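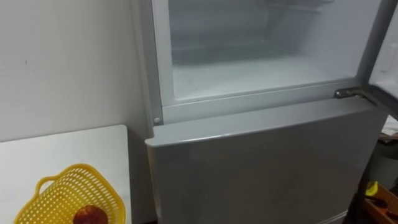 Photo: Gotside

Italo Ferri has opened a lot of freezers. He spent most of the winter thinking about one in particular, a silver-grey top-freezer fridge with a white table beside it, and when I rang him one afternoon in December he was happy to begin there, before I had even managed to get my first question out.

"People think the hard part is the hand," he said. "And the hand is hard, I won't tell you otherwise. But my work is all the stuff that happens before the hand does anything, and a fridge is a wonderful teacher for that. It's a big plain box with hardly anything on it for a camera to hold on to, and then you open it and half of what you thought you knew about the room has changed."

Ferri leads the planning and perception software at Gotside, a small company that writes the layer between a household robot's cameras and its motors. The planner is called Jamitz. The part that keeps track of the room, what is where and which way it swings, is called Kelleo. He talks about the two of them a bit like a parent with one tidy child and one dreamy one, and I'll let you guess which is which.

The job they have been working on sounds like nothing at all. There is fruit in a yellow basket on the table. Something has to come out of the basket, go into the freezer, and the door has to be shut again afterwards. My own kids can do it, though the last bit is not guaranteed.

"Shutting it is where we lost most of our time!" Ferri said, laughing, when I told him so. "An open door is a very strange object. From in front, when it's swung right back, you're looking at a thin strip of it down one side and that's your lot. The first version of Kelleo would see that strip and decide it was a different thing altogether, a panel or a bit of wall. So Jamitz would finish up, and ask where the door was, and Kelleo would say, what door?"

The fix, he explained, was to stop asking the camera to recognize the door afresh every time. Kelleo now carries a door along as something with a hinge line and an angle, and once it has watched the door open it goes on believing in it, even when very little of it is showing. What the camera sees from then on only nudges the angle up or down. The hinge bracket helps, being a bit of shiny grey metal in a fixed spot at the corner of the opening, and so does the top edge of the lower door, where the light catches along its length.

"I'm very fond of that edge," he said. "It's long and it's nearly straight and it belongs to a door that's closed. If I know that edge, I know where the whole cabinet is."

I asked how the freezer itself looked to the software, and there was a sigh down the line that I took to be a long-standing one. White walls, pale floor, a bit of frost over everything. Depth cameras work by finding texture, or by throwing out a pattern of their own and reading it back, and he says a frosty liner is unkind to both. For a good while the depth map from inside the compartment was mostly holes, with the odd patch floating about in the middle where nothing was.

"So the planner did the sensible thing, which was to refuse to put its hand in there. I had a colleague come over and say the robot's frozen, and I'm afraid we all enjoyed that far too much."

What they do these days is fit a simple box. Kelleo finds the border of the opening, which is clear enough against the brighter inside, then looks for the raised lip along the front of the floor and works backwards from there. It treats anything inside the box as empty unless at least two views agree there's something in it. The thin shelf edge near the top was the exception and needed a rule of its own, as it's see-through and would come and go from one view to the next. Jamitz now keeps well clear of that height whether or not the shelf has turned up in the latest view.

"It's a bit superstitious," Ferri admitted. "But I'd sooner have a robot that's superstitious about shelves."

All of this gets checked in a replay tool called Dubey, and I think it may be the thing he is proudest of, though he came at it sideways, in the middle of telling me about his lunch. Dubey takes a recorded run and plays it back through whatever the current software is, so you can see what the new planner would have decided at each moment of an old attempt. The team keeps 197 recorded fridge runs, and every change to the code goes through the lot of them overnight. When they began, the planner came up with a usable door-closing path in 154. He wouldn't give me today's number ("you'll print it, and then I'll break something") but he sounded cheerful about it.

He was careful to say what Dubey can't tell him. A replay can show that a decision looks better. It can't push on a door seal and feel it grip, and he has seen plans that looked lovely on the screen and then pulled the whole arm off line on the real thing. There are five checks a change must pass before it goes near a motor, and the last of them is a person standing there with a hand on the stop button, watching.

We got to talking about the gap, too. Between the table and the side of the fridge there's a narrow slot, dark all the way in, and an early Jamitz kept wanting to swing the elbow through it on the way from basket to freezer. On paper it was the shortest path. "It was right, you know, by its own lights," he said. "We'd told it short was good. We hadn't told it that a dark gap you can't see the back of is a lousy place to put your elbow." Spaces the cameras can't see into now cost the planner extra, and the arm goes up and over, a little more slowly.

I wondered whether it bothered him, spending months on a job with one fridge in it, and he took his time over that one. He used to work on warehouse software, he said, where everything was square and labelled and you could move a shelf if the robot didn't like it. Kitchens don't give you that. There is always a clutter of bags and trays off to one side that isn't part of the job, and the software has to notice it enough to stay out of it without fretting over what each thing is. Kelleo just marks that side as occupied and leaves it be.

"My mother asked me what I do now, and I said I teach a computer to close the freezer. She said good, come and teach your father."

Next on his list is the lower door. It's bigger and heavier, it opens across more of the room, and most models have shelves in the door itself, so that whatever is stored there moves when the door does. He has already started sketching how Kelleo might carry a bottle and a door as one moving thing, and he was still telling me about it, very happily, when someone at his end called out that the overnight results were up and he asked if I'd mind holding on a minute.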